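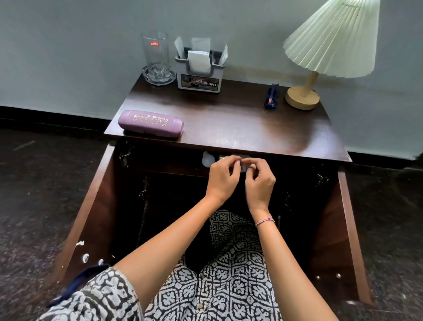 ## 4. Fitting the cabinet lamp and the table lamp

This section covers the Halura two-door bedside cabinet and the Urkia table lamp with pleated shade. Read all steps before starting.

**Caution:** Switch off the supply and unplug the lamp before touching any holder or fitting. Let a used bulb cool before removing it.

### 4.1 Under-top fitting

1. Open both doors fully. Do not lean on them.
2. Sit or kneel facing the cabinet so that both hands reach the underside of the top panel.
3. Locate the metal fitting under the top panel. Hold it with the fingertips of one hand and tighten it with the other.
4. Finger-tight is sufficient. Do not use pliers.
5. Pull down lightly on the fitting. If it moves, repeat step 3.

Small items such as napkin holders, glasses and spectacle cases may stay on the top, provided they stand clear of the front edge. Glassware should be moved to the back.

### 4.2 Shade and bulb

1. Lay the shade on its side. Do not stand it on the pleats or press them flat.
2. Keep the bulb on the table, away from the edge, until it is needed. A folded napkin under it will stop it from rolling.
3. Unfold the paper sheet and check the bulb type against the table in section 6. Only LED bulbs with a bayonet base are permitted.
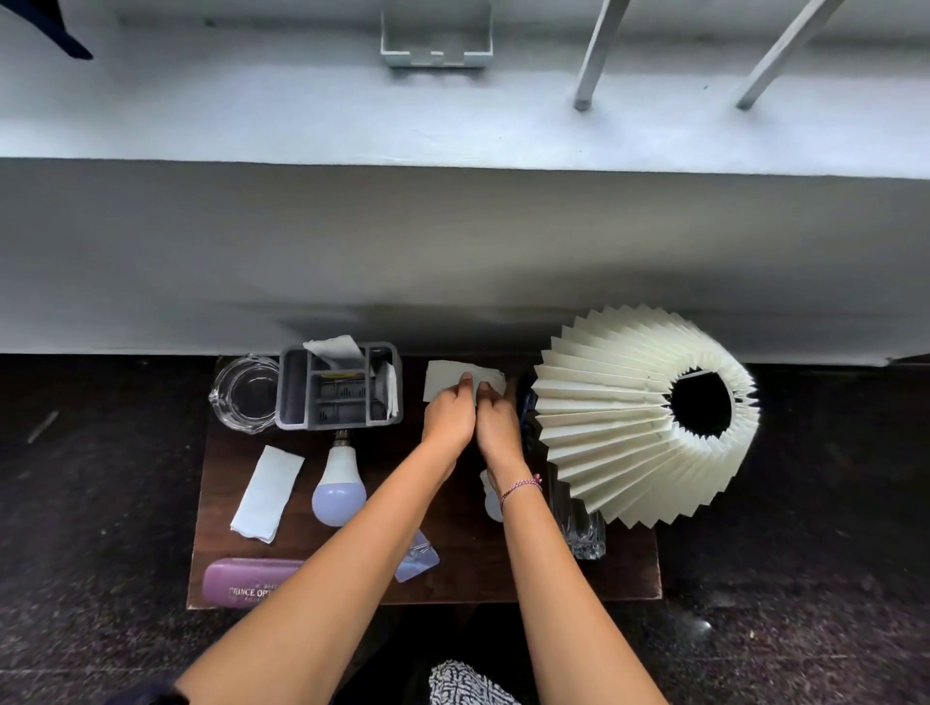 4. Fold the sheet along its original creases and keep it with the lamp. The part number, 2,796, is required when ordering a replacement shade.
5. Push the bulb into the holder, turn it clockwise until it stops, and release. It must not drop or tilt.
6. Lower the shade over the bulb and seat the ring. The pleats must not touch the bulb at any point.
7. Plug in the lamp, restore the supply and switch on.

**Note:** If the bulb does not light, unplug the lamp and reseat the bulb once. If it still does not light, try a second bulb of the same type.

**Note:** Spare fittings are listed under order code 332 and are supplied in packs of 2. Keep unused parts in their packet, out of reach of children.

For cleaning of pleated shades, see section 5.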